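Korholm Household Wording List, release notes and data card. Last revised 09/07/2021.

## What it holds

The list records the everyday names people use for ordinary things kept at home: bottles, cloths, tubes, jars, lids and so on. It has 1,020 entries gathered from 147 respondents in Onden and Makowska. Each entry is one name given by one respondent for one thing. Spelling is kept as written, including obvious slips.

## Files

- `entries.csv` — one row per name
- `respondents.csv` — age band, town, first language
- `merged.csv` — entries grouped under a shared headword

`entries.csv` has the following columns:

| Column | Type | Notes |
|---|---|---|
| `entry_id` | integer | not reused after deletion |
| `resp_id` | integer | joins to `respondents.csv` |
| `name_raw` | text | as written |
| `headword` | text | blank if unresolved |
| `room` | text | kitchen, bathroom, other |

## Collection

Respondents filled in a paper form at home, with no word bank. They were asked to write the name they would use when asking someone else in the house to fetch the thing. Brand names were allowed and are marked `brand` in `merged.csv`.
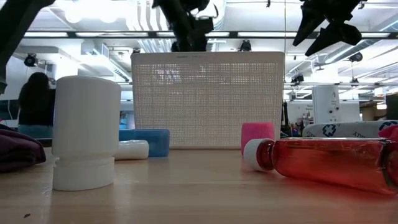
Forms were typed up by Fedir Bilyk and checked against the paper by Zubaida Farooqui. Where the two disagreed on a reading, the row has a blank `headword` and both readings are in the `notes` column of `merged.csv`.

## Known problems

- 243 entries come from Makowska, so the town is badly under-represented.
- "Flannel" and "face cloth" share a headword. "Duster" does not, although almost 15 respondents used it for the same thing.
- `room` was added in October of the first year. Earlier rows were filled in afterwards from the form layout and should be treated as weak.
- Age band is missing for respondents who left the back page empty.

## Use

Free for teaching and research. Do not try to match rows to named people. The Clorken import script expects UTF-8 and fails on the older export — convert first.

Corrections should quote the `entry_id`.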